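Wooden tables are coming back to the kitchen, and the people who repair them have noticed. At the Tveit workshop in Skirdale, the waiting list for a new top coat reached 61 pieces in August, most of them dining tables that had spent years in a garage or a spare room.

Alvar Tveit took over the business from an uncle and has kept the same two rooms behind the feed store. He strips, sands and oils. He doesn't paint, and he sends people who want paint to a shop across the river.

"Most tables that come in are fine," he said. "They have rings and scratches. The joints are good for another 50 years if the house isn't too dry."

Dry air does more harm than children or hot dishes. A solid top shrinks across the grain in winter and swells again in summer, and if it has been screwed down tight it will split. Tveit loosens the screws on nearly every table he sees and cuts the holes a little longer so the boards can move.

Signe Engström brought in a table she had bought at a farm sale for $59. The refinishing cost several times that. She had looked at new ones first, including the Nollar, a folding model sold at the furniture store in town, and decided she wanted something heavier.

"We eat at it, and my son does his homework on it," she said. "I stopped using a tablecloth after a month."

Oil or varnish is the question Tveit hears most. Varnish keeps out water but has to be stripped when it wears through. Oil marks sooner, and the owner can fix it with a rag and an hour of work. For a reddish wood he uses a clear oil, as a tinted one can turn it muddy.

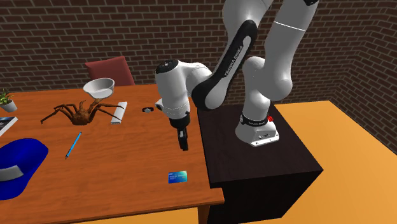

*A reddish-brown wooden table against dark brick, in a computer rendering.*

Engström oils hers twice a year, in spring and fall. She puts on a thin coat, waits 20 minutes and wipes off what hasn't soaked in. The rags go outside to dry flat, since oily rags left in a heap can catch fire.

Tveit charges by the size of the top. Legs are extra, and turned legs cost the most. He is taking orders again after the holidays.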